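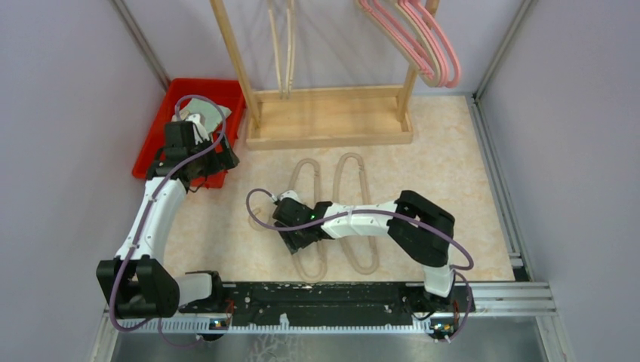 Evska hangers and a plain red bin: my laundry corner after one October

I have been meaning to write up the Evska hangers ever since my sister-in-law Oona talked me into them, and a rainy afternoon with a pile of washing seems as good a time as any. I bought two packs in beige (they come in a few colors, but I like things quiet in the closet) and I've now had nearly 100 of them on the rail for a month, holding everything from thin blouses to my husband's winter coats.

First, the good part. They are slim! I got back enough room on the rail to hang the summer dresses that used to live folded in a suitcase. The shoulders are shaped kindly, so my knit tops come off without those silly little bumps, and they lie flat on the table while I sort, so I can set a couple down and button a shirt over one without chasing it around.

Now the grumbles. The neck is a touch narrow for heavy coats, and 2 of mine bent under a wet wool jacket, which I admit was asking a lot of them. Wide-necked tops slide off one side if you brush past in a hurry. I wrote to the shop in Illetville and a very patient person named Jingyi Pan sent me 3 replacements, no fuss at all.

I should say a word for the red plastic bin too, because I use it every single wash day. It has raised rims that are easy to grab, it's open and roomy on top, and it sits happily at the back corner of the table, where I toss whatever still needs folding or hanging. I'd have liked handles, as it gets awkward on the stairs when it's full of towels, but it wipes clean in a moment and the color cheers me up.

Would I buy both again? The bin, yes, tomorrow. The hangers, yes for shirts and dresses, and I'm keeping my old wooden ones for the coats. Four stars for the hangers and five for the bin.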